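Open Day at Stanon: How a Robot Practices in a Kitchen

Every March, the Stanon workshop lets school groups in to see how robot arms learn their jobs. One of the first stops is a kitchen that exists only inside a computer. 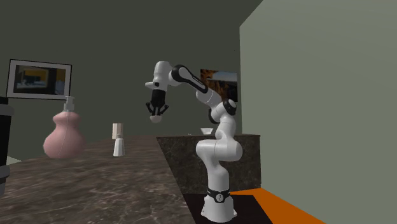 Myfanwy Voyle wanted to know why the robot couldn't just practice in a real kitchen from the start, and plenty of children on the tour asked the same thing. A real arm can break a cup, and then a person has to sweep up. In a computer kitchen, you press a key and everything goes back to its place.

A kitchen made this way is called a simulation. It works a bit like a video game. The computer draws the walls, the counters and the bowl, and it also works out what should happen when something gets bumped or dropped.

The robot is an arm fixed to a base. It bends at its joints, the way you bend at the shoulder, elbow and wrist. At the end is a gripper with two black fingers. Your own hand has more fingers, but two are enough to pinch a small bottle.

At the open day, the practice program was called Plillorum. It ran the same job 234 times - reach, close the fingers, lift, put down. The arm missed 48 of those tries. Each miss gets saved, and the program uses it to change the next try a little.

After that, the group walked over to the Szulc room, where a real arm does the job with real dishes. It moves slower than the one on the screen. Visitors stand behind a yellow line until the arm has stopped.

Try it at home: pick up a spoon with only your thumb and one finger, then set it down without making a sound.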